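How Do You Teach a Robot to Set the Table?

You already know how to put a bowl on a tray. You have known for years, although your family may have noticed you forget whenever it is your turn.

A robot starts out knowing nothing. It has never had breakfast. So before it can help in a kitchen, somebody has to show it what to do, over and over, with a great deal of patience.

The Fundent kit from Skemier is made for that job. It comes with 2 hand-held grippers. A gripper is a bit like a pair of kitchen tongs that went to university. You hold one in each hand, and its two fingers close on things the way a robot's would. You do the chore and a computer keeps a record of it.

Why not use your bare hands? Your fingers are far too clever. They bend, pinch, wiggle and scratch your nose. Many robots have only a simple claw, so the lesson works better if the teacher puts up with a claw too.

We tried the kit at our Brarnstead workshop. The guide suggests choosing one small chore and repeating it 20 times before moving on to another. By the end of our visit we had saved 193 lessons, and our favourite colour was no longer orange.

Some words to know:

Gripper — a tool for grabbing and letting go. Letting go is harder than it sounds.

Demonstration — one go at a chore, from start to finish.

Training — when a computer studies a big pile of demonstrations and looks for the pattern.

Is the kit any good? Mostly. The grippers are easy to understand, and you can start after one page of reading. They do get heavy, and smaller hands will want a rest. The cables also have a habit of wandering off wherever they please. We'd save it for ages ten and up, with a grown-up nearby to do the worrying.

Tray, bowl, saucer and spoon — breakfast practice, minus the breakfast.

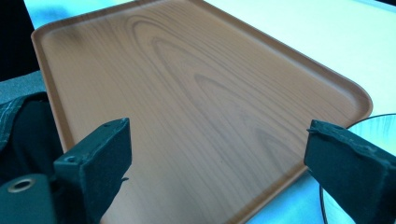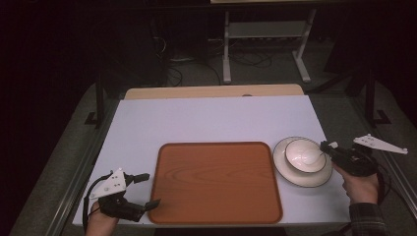 Words by Østergaard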